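Postitwood – Laundry and Garment Care
Gallery: Automation at Work
Posted Dec 11, 2023

Postitwood has handled workwear, hospital linen and club uniforms at its Cadden site for many years. In August, the first automated handling cells entered regular service alongside the existing sorting teams. This gallery presents the work at hand, with notes on the changes for employees. The program is carried out with Diekmann, which supplies the cells, and Dernus, which provides operator training.

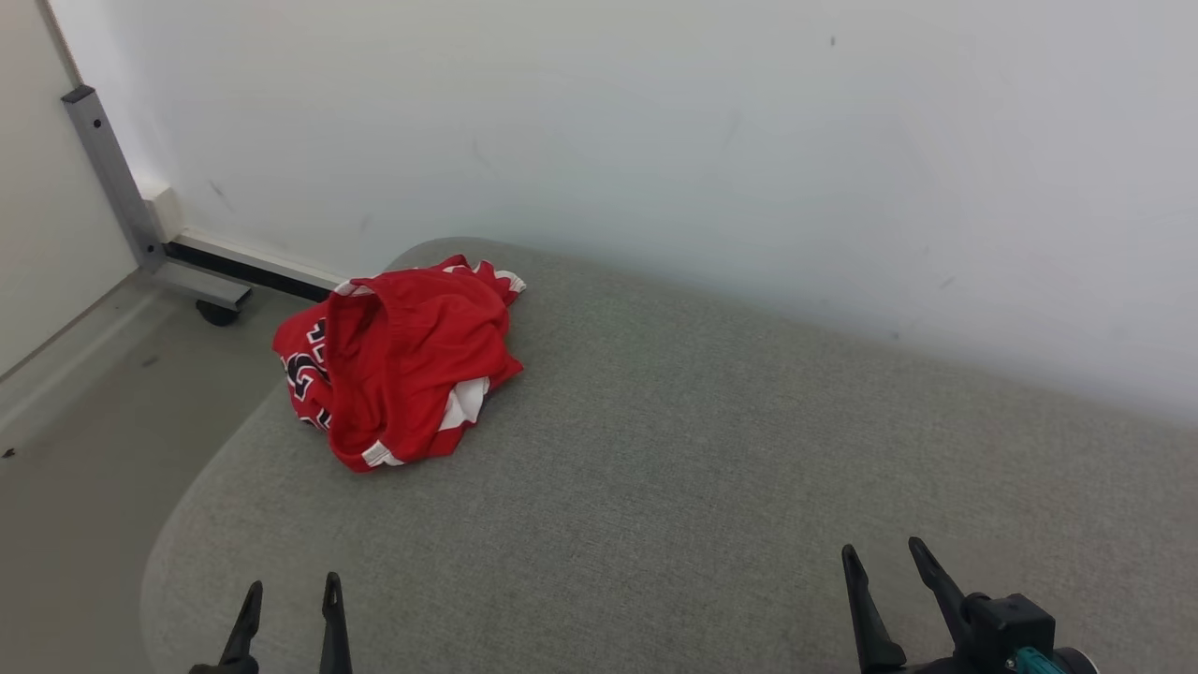

Sorting remains the part of the process that depends most on human judgment. Sheets and towels arrive in predictable sizes and can be fed to a machine with little preparation. Sportswear is a different matter. A red garment bunched in a loose heap, its black lettering partly hidden in the folds, gives a two-gripper system very little to go by: the edges must be found before the item can be opened out, and a band of white trim may be the clearest guide to where one lies. Employees who sorted by hand for years now advise on such cases, and their notes are used when handling routines are revised.

Staffing and duties
The Cadden site employs 240 people. No positions were removed when the cells entered service. Seven employees moved from manual sorting to cell supervision, a role with its own pay grade and a fixed place in the shift plan.

Training
Each supervisor completes six days of instruction with Dernus before working alone. The course covers safe stopping, clearing of jammed items and the daily inspection of gripper fingers.

Workload
The cells are planned for up to 2,000 items per shift. Heavy or soiled pieces are assigned to them first – a priority requested by the sorting teams, who had reported strain in the shoulders and wrists. Delicate items and repairs stay with the hand-finishing department.

Employees with questions about transfers or training dates may contact the Cadden personnel office during regular hours.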